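Subject: Re: [brekilell-allotments] Blight-resistant spuds, worth it?
Date: 2024-02-25

> Has anyone on the list grown the newer blight-resistant
> potatoes? Lost nearly all my maincrop last year and I'm
> tempted to give up and just do earlies. Plot 7, bottom
> end, gets all the damp going.

Don't give up on maincrops yet! I'm only a couple of plots up from you and it's just as soggy at my end, so I know the feeling. I tried four rows of resistant ones last year next to two rows of my usual, and the usual had gone black and horrible by the first week of August while the others carried on for weeks. Mine came from Zavus, the mail order people – a bit dear, but the seed potatoes were a good size and they threw in a bag of shallots.

Taste is another matter. They're fine for mash and very good roasted, but I wouldn't bother boiling them (mine fell to bits, and I like a potato that stays put). They kept well though. I lifted the last in November and there are still some in the shed now, a bit whiskery but perfectly good to eat.
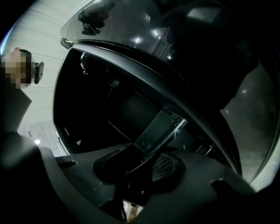
Nanayakkara

The other thing I'd say is give them room. I used to cram everything in and then wonder why the leaves never dried off. I've gone to wider rows now and I water in the morning, low down, with the can. And do clear out every little spud you missed last year, they come up in the beans and bring the blight back with them.

If you want to go in together on an order, let me know before I send mine off. Postage is the same for one bag or several, so it seems daft to pay it twice. I've got egg boxes for chitting as well, far too many of them – help yourself, they're in a crate by my water butt.

Right, off to turn the compost before it rains again.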